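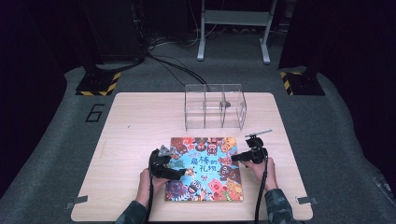

De : Tihomir Matić
À : liste robots-maison
Date : 13 août 2020
Objet : Re: Ranger un livre, on en est où ?

Vite fait entre deux trucs, désolé pour les fautes.

Kameo a écrit :
> Franchement je comprends pas qu'on en soit encore là. On nous promet
> le robot qui plie, qui range, qui vide le lave-vaisselle, et un
> enfant de 2 ans sort encore mieux un album d'une étagère. Quelqu'un a
> vu une machine faire une corvée entière ? Du début à la fin, sans
> qu'on lui tende l'objet ?

Entière, non. Des bouts, oui. Mais « ranger un livre » c'est pas une corvée, c'en est quatre ou cinq : trouver la tranche, décoller la couverture de la table, pincer sans corner, redresser, glisser dans la bonne case. Le décollage à plat c'est le pire — un album cartonné posé sur du bois, y a rien à attraper. Nous on glisse l'ongle dessous sans y penser. Une mâchoire à deux doigts, elle, doit pousser jusqu'au bord de la table, ou alors s'aider de l'autre main.
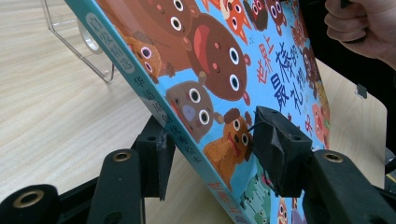

L'album pris entre les deux mâchoires, une main au coin du haut.

Une fois pincé ça va mieux. Reste le poids : grand format, ça pivote dès qu'on prend trop près du bord. Et la force de serrage, pareil, trop peu ça glisse, trop ça marque.

Pour l'atelier je suis plus optimiste que Kameo. Pièces toujours pareilles, même bac, même lumière, là c'est jouable. A la maison rien n'est jamais deux fois au même endroit. J'ai noté 15 façons différentes de poser un livre sur une table, je me suis arrêté là.

Et essuyer la table après ? Plus facile qu'on croit, surface plane, pas de prise fine. Sauf qu'il faut d'abord la débarasser, donc retour à la case départ.
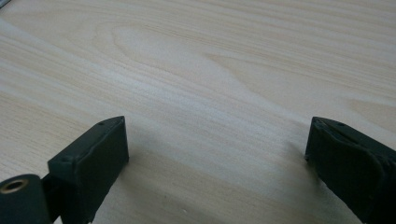

Boter me répond hors liste que le problème est pas la pince mais la patience : d'après lui, 3 000 essais par objet ça ne suffit pas dès qu'on change la couverture, et personne chez les particuliers n'attendra ça pour une étagère d'enfant.

Pas d'accord sur la pince, mais bon. Je reprends ce soir, faut que je relise le fil de juin avant. Si quelqu'un a des chiffres sur les livres souples (pas cartonnés), je prends.

Tihomir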